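# Treduvier Two-Arm Table Cell

The Treduvier cell is a bench-height work station with two gripper arms, sold as a complete kit or as parts for labs and shops that already own a table. It is meant for light sorting and put-away work: small parts, balls, caps, sample tubes. It is not rated for machining, welding or food contact.

## What you get with the base kit

- Two arms with two-finger grippers, black finish
- Cable set for both arms
- One controller and one power supply
- Printed grid table cover
- Mounting plates and bolts for a flat table edge
- Starter set of practice items (plastic tub, table tennis balls)
- Printed setup guide

The table is not included. Most buyers use one they have. Check that the top is flat and that the edge can take a clamp or a through bolt. A folding table will shake and you will spend your first week chasing errors that come from the legs.

## Options

| Item | Order note |
|---|---|
| Spare gripper fingers, pair | Ships from stock |
| Spare table cover | Ships from stock |
| Castel cable guides | Fitted at the factory or sent loose |
| Head camera mount | Made to order |
| Radulović floor stand | Made to order, replaces table mounting |
| Grutano service plan | Yearly, starts on the delivery date |

Spare fingers are the option we suggest to everyone. The pads wear, and a worn pad starts dropping smooth round items well before it looks bad. Customers who skip them tend to order a pair in June, when the budget year is closing and the purchasing office is slow.

The cable guides are a matter of taste. Without them the cables hang in loops, and that is fine for most table work as long as each loop has enough slack for full reach. Buyers who plan to run tall containers or shelves on the table should add the guides.

## Planning the space

Leave 200 cm of clear width for the table and both arms. A plain wall behind the table is useful if you add the head camera – posters and open shelving in view make the camera setup longer. The cover can be trimmed with a knife along any grid line.

Power is from a normal wall outlet. Both arms run from the one supply, so a second outlet is only needed for your own computer.

## Budgeting

Prices are quoted per site, and a quote is good until the date printed on it. When you compare quotes, ask each seller whether fingers, covers and cables are counted as wear parts. We count all three as wear parts, and they are not under warranty. The arms, controller and power supply are.

Training is a separate line. Kalliopi Krasniqi runs the setup course, which takes 2 days at your site and covers mounting, gripper adjustment and basic task setup. Travel is billed at cost. Labs that have run a similar cell before usually take the first day only.

Schools and public labs may split payment over two budget years. Ask for this before the order is placed. We can't change the terms on an open order.

## Ordering

Send your table size, a photo of the wall and floor area, and the list of items you want to handle, with weights. Stojan Janevski checks every request and will write back if something on the list is too heavy or too wide for the grippers. The part number for the base kit is 162. Please use it on the purchase order, along with the shipping address and the name of the person who will sign for the crates.

Returns are accepted on unopened crates only. Spare fingers and covers can be added to an order until it is packed.

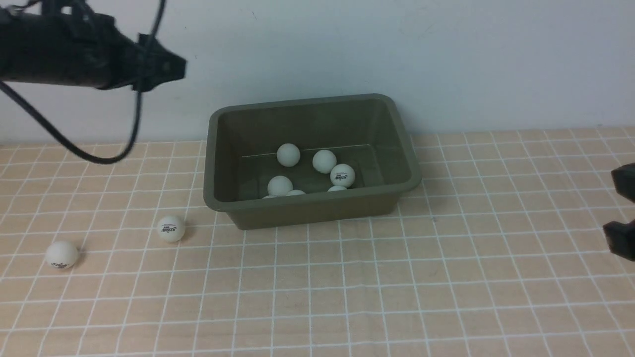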